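Drawing black things and shiny things (and loving it!)

27 February 2022

I have filled an entire sketchbook with black and grey and I couldn't be happier. When I started it I was going to do birds. There are two birds in it, both near the front, and after that it's door handles, saucepan lids, the plug for the kettle, the underneath of my desk lamp, a bicycle bell, more saucepan lids. Somewhere in early February I fell completely in love with drawing dark matt surfaces next to metal ones and I haven't wanted to draw anything else.

I blame the Walolora drawing month. If you haven't come across it, you get a one-word prompt each morning and you draw for as long as you like, and mine kept coming out hard and mechanical even when the prompt was something like "soft". I managed a wing nut for "soft". I was rather proud of that wing nut.

Anyway, several of you asked about pencils and paper, so let's do that first and then I'll go on about highlights for far too long.

Paper. I've been using the Skarnwood smooth pad, the 200 gsm one with the brown cover. It takes a lot of layers before it goes greasy, and you can lift out a small highlight with a putty rubber without leaving a fuzzy patch behind. The rough version is lovely for trees and hopeless for saucepans, at least in my hands. I buy mine at D'Souza, up the stairs at the back, where they let you scribble on the offcuts before you commit. I scribble for ages. They are very patient with me.

Pencils. A 2H, an HB, a 2B and a 6B, and then the Pretier matt black, number 383, which was my treat to myself. Ordinary graphite goes shiny when you press it, so your darkest dark ends up glinting at you like a wet road, and the Pretier doesn't do that at all. It stays flat and velvety. It also smudges if you so much as breathe near it, so I put a scrap of tracing paper under my hand and work from left to right (I'm right-handed, swap it round if you aren't).

Now the good bit. For years I thought a black object was black and a silver object was pale grey, and I coloured them in accordingly, and they looked like stickers. What got me out of that was drawing the two side by side and looking for where the light landed on each. Matt black hardly ever needs your darkest pencil all over. Down one side of a dark cylinder there'll be a long, soft sheen, very wide and very gentle, and you can build that with the HB and leave the 383 for the far side and the joins. Brushed metal is the opposite sort of fun. It's a quiet mid-grey over a big area, quite dull really, and then there's a recess or a rim and suddenly you have a dark hole with a thin bright edge on it, and that one little crescent does all the work! 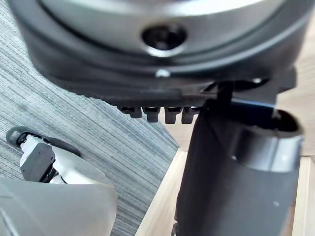
One reader commented under my last post that black always defeats her, as she goes in heavily on the first pass and has nowhere left to go by the time she reaches the shadows. She asked whether she should be starting with the darkest part to get it over with, or creeping up on it.

Creep up on it! I'm firmly in the creeping camp. My first layer on anything black is a 2B held so loosely I could drop it, and it looks feeble and wrong, and I carry on regardless. Second layer the same, in a different direction. By the fourth or fifth you've got a nice deep grey and you can start deciding what's truly dark. I only pick up the Pretier for the last 10 minutes or so of a drawing, and I make myself put it down between patches.

I do make one exception, which is a little swatch in the corner of the page. I press as hard as I can with the 383 in a square about the size of a fingernail and leave one bit of bare paper beside it. Those are my two ends. Everything in the drawing has to fit between them, and glancing over at the square stops me from thinking a middling grey is black just because it's surrounded by white.

Some other things I've scribbled in the margins of the sketchbook this month:

Ellipses first, always. If a round face isn't round, no amount of lovely shading will save it. I draw mine from the shoulder, in the air, a few times before the pencil touches down, and then I go over it lightly until one of the lines looks right.

Rows of small repeated shapes want measuring. I used to draw the first one carefully and the last one carefully and squash the rest in between. Now I mark the gaps along a faint line with the 2H before I draw any of the shapes themselves.

Tiny highlights go in last, with the putty rubber pinched into a point. A screw head on a dark surface can be one single white speck and nothing else. It's so tempting to draw the slot and the edge and the shadow. Leave the speck alone and squint at it, and it reads beautifully.

Let near things go soft. If something is very close to your eye, close enough to be a bit out of focus, try drawing it without any outline at all. I did this with the rim of a colander and it came out far deeper than anything I'd done with a hard edge.

Brushed metal has a direction. I shade along it with the 2H, never across, and then stroke it once with a clean tissue in that same direction. Once! I've ruined more than 100 perfectly good lids with the second stroke. (All right, not that many. It felt like it.)

I've got a couple of pages left in this pad and I'm saving them for the big stockpot, which has rivets and a dent in it, and I can't wait to have a go at that dent. After that I might try the same sort of subjects on grey paper with a white pencil for the highlights, so if anyone has a favourite white that doesn't go chalky over graphite, please tell me in the comments. I've tried one and it turned everything the colour of porridge.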